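Version of 2019-03-18. Maintained by Leonilde Peixoto and Ruaridh Gillies.

# Clakby: simulated two-arm kitchen episodes

Clakby is a set of simulated episodes for training and testing two-arm pick-and-place policies. We made it to find out how much the look of a worktop affects a policy that has learned the task on one surface only. The rendering was done in Wodach, our in-house simulator.

## Contents

| Split | Episodes | Worktops |
|---|---|---|
| train | 1,752 | one |
| test-same | 568 | as in train |
| test-new | 700 | not in train |

Each episode holds the rendered views, joint positions for both arms, gripper commands and a one-line instruction. Instructions were written by hand by Zübeyde Duman and Fiona Paterson, so the wording varies. "Put the pepper in the box" and "move the red pepper into the cardboard box" mean the same thing and are scored the same way.

Views are padded with black bands at top and bottom to make them square. Crop the bands before computing image statistics — we forgot to once and had to redo the colour normalisation. 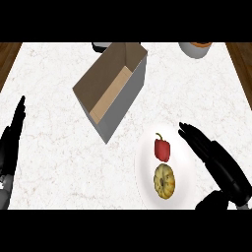 Object positions are drawn afresh for every episode, as is the rotation of the box. We reject a draw if two objects overlap or if neither arm can reach the target. Background items may stand partly outside the view, and we left those episodes in.

## Baseline

The baseline is a plain behaviour cloning policy with a shared image encoder and a separate output head for each arm. It was trained on the train split alone. An episode counts as a success if the named object is inside the box and released when the time limit runs out.

The policy does clearly worse on test-new than on test-same. Most of the loss comes at the grasp: the hand closes too early or to one side. Once an object is held, the carry and release are much the same on either split. Varying the lighting in training closed part of the gap, while adding image noise made no difference we could measure.

## Known problems

- Contact between the fingers and small round objects is too sticky. Do not read grasp success as a forecast for real hardware.
- The box is rigid. Its walls do not bend when pushed.
- Some instructions in train name the wrong arm. Ruaridh Strachan is going through them and a corrected file is due in April.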